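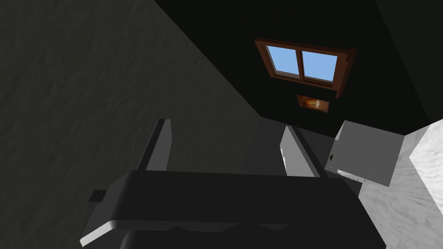 **Reltinard Manipulation Software Group**

Drirstead, Feb 22, 2022

# Reltinard withdraws grasp controller update after wrist tilt fault

Reltinard has withdrawn the November release of its Essien grasp controller and is asking all customers to return to the previous version. The release contains a fault that can turn the wrist of an arm well past its set tilt limit while the gripper is open and moving toward an object.

No injuries have been reported. One customer site, a parts warehouse in Erkside, reported a damaged gripper finger and a cracked shelf panel. The arm there was running inside a closed guard.

The fault was reproduced in simulation, in a room with a window and a light grey cube near the gripper. Engineers ran 2,000 simulated approaches with the November release. In 1,267 of them the wrist stayed within its limit from start to finish. The remaining 733 went past it at some point before the fingers closed.

The cause is an error in how the controller handles camera roll. When the wrist camera is turned steeply to one side, the software can read a wall edge as the horizon. It then tries to level the gripper against that edge, and each correction adds to the tilt. The limit check was run on the planned position only. It did not look at the position the arm had reached, so the arm was not told to stop.

The release passed testing before it went out. Those tests used a level camera at the start of every approach and did not cover this case. Reltinard has added 1,471 tilted starts to the test set, and no new version will ship until it passes all of them.

Customers using the November release should do the following:

- Stop automatic picking and move the arm to its park position.
- Install the previous version from the customer download page.
- Run the wrist calibration again before restarting. It takes 20 minutes.
- Keep people outside the guarded area during the first run.

Sites that cannot go back to the previous version right away should leave the arm switched off. Lowering the arm speed does not prevent the fault, and neither does changing the tilt limit in the settings menu.

The physical emergency stop is on a separate circuit and is not affected. Sites running older versions of Essien do not need to take any action.

Logs from affected arms should be kept and sent to the Reltinard support desk in Drirstead with the site name and controller serial number. The corrected release will be announced to customers by email.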